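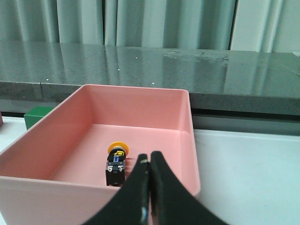 Can I keep a pull list at more than one shop?
One account holds as many shops as you like, but each series can be on the list for only one shop at a time. To move a series, see step 11 below.

3. Setting up your pull list

A pull list is the standing order your comic shop keeps for you. Wiltetell sends the list to the shop, tells you what is due, and keeps a record of what you have collected. This section covers choosing a shop, adding series, setting the cut-off and importing an old list. Reading digital issues is dealt with in section 4.

Before you start

You need a Wiltetell account with a confirmed email address. You also need to have spoken to the shop. Adding a shop in Wiltetell sends a request, and the shop has to accept it before anything is ordered.

If your shop gave you a customer number, have it to hand. Shops that kept a card index before they joined will usually match you by name and postcode.

Choosing a shop

1. Open the menu and choose Shops, then Add a shop.

2. Type the town or the first part of the postcode. Shops are listed by distance. If yours is missing, check the box marked Include shops without a counter. This brings in market stalls and mail order sellers.

3. Select the shop and enter your customer number if you have one. Leave the box blank if you don't.

4. Press Send request. The shop appears in your list with a grey flag. When the flag turns green, the shop has accepted.

Note: A request lapses after 14 days. You can send it again, but ring the shop first. Smaller shops often check their requests only when the monthly order is being made up.

Note: Some shops have more than one branch. Salham Comics and Games has a separate entry for its upstairs room, and orders sent there cannot be collected from the ground floor till. Choose the branch where you want to pick up.

Adding a series

5. Go to Pull list and press the plus sign.

6. Search by title, writer, artist or publisher. Searching by letterer or colourist works for books added to the catalogue since the last major update. Older entries may only carry the names printed on the front cover.

7. Select the series. Check the volume line under the title. A relaunched book is treated as a new series, so Clandurano appears twice: once for the black and white run and once for the colour series from Bundgaard. They have different numbering and the shop cannot tell which you meant.

8. Choose what to order:

All issues: every numbered issue from the next one due.
Main cover only: as above, and the shop will not substitute a variant.
Collections only: trade paperbacks and hardbacks, with no single issues.
Everything: single issues, collections, annuals and specials.

9. Set the number of copies. The default is one.

10. Press Add. The series shows as Waiting until the shop next opens its order screen, and then as Confirmed.

Caution: Everything includes special editions and slipcased books at full price. You will not be asked again before they are ordered. If you want the annuals but not the deluxe editions, choose All issues and add each annual by hand.

Moving a series to another shop

11. Open the series from your pull list and press Change shop. Pick the new shop and the issue it should start from. The old shop is asked to stop at the issue before.

Anything already ordered stays with the old shop. You are still expected to collect and pay for it. A moved series may show under both shops for a month or two while the last orders come through.

The cut-off

Shops order well ahead of publication. The last day on which you can change an order is called the cut-off, and it is set by the shop, not by Wiltetell. It is shown in red beside each issue in the Due view.

12. To be reminded, go to Settings, then Reminders, and turn on Cut-off warning. Choose how many days ahead you want it. Reminders are sent at nine in the morning.

After the cut-off the Remove button is replaced by Ask the shop. Pressing it sends a message. It does not cancel the order. Wait for a reply before you assume the issue has gone.

If a book slips its date, the cut-off normally stays where it was. When a publisher cancels and resolicits an issue, the old order is dropped and a new one made, with a new cut-off. Wiltetell carries your quantity over, but not your cover choice. Check it in the Due view.

Importing an old list

If you have kept your list in a spreadsheet, you can bring it in as a CSV file.

13. Save the spreadsheet with one series to a row. The first row must hold the headings Title, Publisher, Volume and Copies. Capital letters don't matter. Any other columns are ignored.

14. Choose Pull list, then Import, and select the file. The limit is 1770 rows. Split longer files and import the parts one after the other.

Rows that match a single series are ticked. Rows with more than one possible match have an arrow beside them; press it and pick the right volume. Rows with no match are left at the bottom, where you can correct the title or skip them. "The" at the front of a title makes no difference, but an ampersand in place of "and" sometimes does.

Caution: Importing adds to your list and never replaces it. If you run the same file twice, the copies are added together and the shop will see an order for two of everything. To undo an import, choose Import history and press Reverse before the shop confirms the orders.

Pausing the list

A pause holds all new orders at one shop. Go to Shops, select the shop and press Pause. Issues already past their cut-off will still arrive and be put in your folder. Most shops keep a folder for three months before putting the contents back on the shelves, but ask yours.

To start again, press Resume. Issues missed during the pause are listed under Gaps, each with a button to request a back issue. Requests from the Gaps list are priced by the shop and are not covered by any standing discount.

If you close your account without removing your shops, the pull list stays live at the shop until someone there deletes it. Remove every series, wait for the list to show as empty at each shop, and then close the account from Settings.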